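Filed under: Hardware Hacks > Sensors > Beginner
14 comments | 77 shares

Wiring a load cell to a Mak board and getting sane numbers out of it

Quick one, been meaning to write this up since October. You want a small scale. You have a bar type load cell, a little amplifier board and a microcontroller. Mine is the Mak, any board with two free pins will do.

What you need:

- load cell, four wires, the straight bar kind
- Fandau amp board (the green one, not the older two-channel thing)
- Mak board plus USB cable
- soldering iron, thin solder, heat shrink
- two flat plates and four screws to mount the cell
- something with a known weight

Wires first. Red and black are excitation, white and green are signal. Usually. My last cell came with a blue where the white should be, so check the paper that came in the bag. Strip a tiny bit off each wire, twist, tin it. They are thin and they break if you look at them wrong. Tin the pads on the amp too, then hold the wire on the pad and touch with the iron for a second. Four times. Done.

Heat shrink goes on BEFORE you solder. Yes I forgot again.

Now amp to Mak. VCC to 3.3V, GND to GND, data to pin 5, clock to pin 6. Keep these wires short. I had long jumpers on the first try and the readings jumped all over the place, cut them down and most of it went away.

Mounting. The cell has an arrow on one end, it points the way the load pushes, so down. Screw the other end to the bottom plate with a spacer under it – a couple of washers is enough – and the top plate to the arrow end, spacer again. The bar has to be able to bend. If either plate touches the middle of the bar you will get garbage.
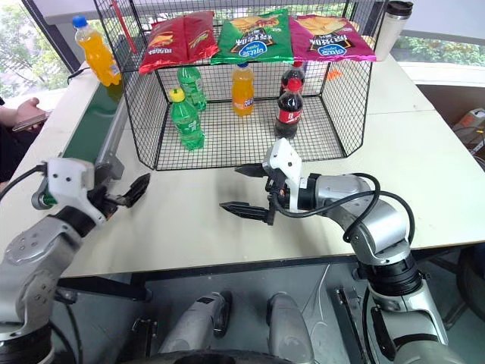
Calibration is where people give up, and it's two steps. Power the board, let it sit 20 minutes to warm up, then run the raw read sketch with nothing on the plate. Write down the number. Put your known weight on, write down the second number. Subtract, divide by the weight in grams, that's your scale factor. Use something heavy enough that the difference is big. A full, unopened soda bottle does the job if you weigh it on the kitchen scale first, the label only gives you the liquid and not the plastic or the cap. A bag of chips is too light for this, the noise eats it. Save the chips for checking the low end later.

My factor came out at 1098. Yours will be different, dont copy mine.

The sketch:

1. Install the Brudik library from the library manager. There's an old copy from 2008 floating around on mirrors, skip it, it doesn't know about the new amp.
2. Open examples, pick ReadRaw, set the data and clock pins.
3. Upload, open the serial monitor, set the speed to match the sketch.
4. After calibration open ReadGrams instead, put your factor in at the top.
5. Call tare() once in setup, with the plate empty.

If you get all zeros the data and clock are swapped. If the number goes down when you add weight, swap the two signal wires at the amp or just make the factor negative. I made it negative. If it drifts slowly, give it more warm up time and keep it away from the window. If it is stuck at one huge number you have a broken wire, tug each one gently and see which moves.

Averaging: the library has a samples setting, default is one. Set it to 20. Slower but way more steady. For a kitchen type scale you won't notice teh delay.

Also put a bit of hot glue over the solder joints on the amp once everything works. Not before, ask me how I know.

Next part will be adding a display, and maybe sending readings over to the Lulport logger if I get the serial thing sorted. Code is the same up to there so leave your pins as they are.

Tags: load cell, amplifier, soldering, calibration, Mak

Related posts
Cheap reed switch door sensor
Brudik library: reading two sensors on one clock line
Why your jumper wires are lying to you
Lulport logger, first setup
Fixing a lifted pad with a bit of wire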